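Fiction | Short Stories | Reading time: one coffee

The Buyer of Clocks

When Bernardo Henriques came down from the bus in Brakley, he had one suitcase, a wet hat, and the address of a man who wanted to sell a clock. He had bought clocks for the house of Veloso for most of his life. He knew how to look at a thing he liked without showing it on his face, and he was a little proud of this.

The man with the clock did not open the door. A girl opened it, maybe twelve years old, with flour on her sleeves.

"My grandfather is asleep," she said. "You can look, but you cannot talk loud."

The clock stood in the hall, between a coat rack and a calendar from September that was still hanging there in winter. Bernardo bent his knees and read the name on the dial. It said Dillari, in thin letters, and under it there was a painted moon with a tired face. He felt his heart go faster. In all his years he had seen only one other Dillari, and that one was behind glass.

"It doesn't go," said the girl.

"That is no problem."

"It went until my grandmother died. Then my grandfather stopped it with his hand. He said it was too loud for one person."

Bernardo wrote something in his notebook, only to have a reason to look down. Veloso had told him he could pay 3,000 for it. He had also told him, with his hand on Bernardo's shoulder, that a good buyer would come home having paid 1,000. The difference was a kind of game between the two of them, and Bernardo usually won it.

"Do you want bread?" asked the girl.

He sat in the kitchen and ate bread with butter. It was dark early and the street was quiet. From behind the wall he heard the old man cough, then a chair, then slow steps. The grandfather came in with his coat over his pajamas. He was smaller than his letters. In the letters he had seemed a tall man.

"You are from Veloso," he said.

"Yes, sir."

"What does he give?"

It was the moment for the first number, the low one. Bernardo had said low numbers in so many kitchens that his mouth already had the shape of it. But the girl was cutting more bread, and she put the bigger piece on his plate, and he found that he was silent.

"Why do you sell it?" he asked. It was a question a buyer should never ask, as it makes the seller think.

The old man sat down. "The roof," he said. "And she needs to go to school in Cledusach, there is nothing here after next year. I don't hear the clock, so what is it for? It is a piece of furniture with a moon."

"You could let it run."

"I could," said the old man, and he looked at the butter.

They did not speak for a while. Then Bernardo asked if he might open the case, only to see the condition. The girl held the lamp. Inside, the pendulum was hanging straight, with dust on it. Behind it somebody had written on the wood with a pencil, many small lines, dates of births and the days of first snow. The last one was in a woman's hand.

He closed the door of the case very softly.

"3,000," he said.

The old man asked him to say it again. Bernardo said it again, and he heard his own voice, a bit angry, as if someone had pulled the number out of him. He signed the paper on the kitchen table. He added from his own wallet another 100, for the bread, and the girl said that this was crazy, bread did not cost that.

"One thing," said the grandfather. "Before you take it. Can you make it go, for one night?"

Bernardo took off his jacket. It was not difficult — a little oil, a push with two fingers. The sound was deep and slow and it filled all the hall.

The old man did not send him to the hotel. He slept in the girl's bed, and she slept in the kitchen by the stove. For a long time he lay and listened through the wall, and twice he heard the old man get up and stand in the hall. By morning he had not rested much. It was a small bedroom, and when he stood up he looked back at the bed, at the bedding all crumpled, and he was ashamed to leave it so in the house of other people. He pulled it flat with both hands. Then he took his hat, which had dried in a strange shape, and went out to tell Veloso by telephone that he had lost the game.

Sign up for our newsletter and get a new story in your inbox every second Sunday. You can unsubscribe at any time.
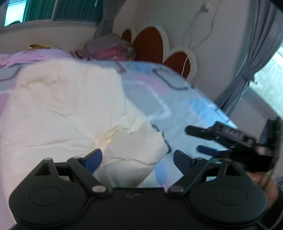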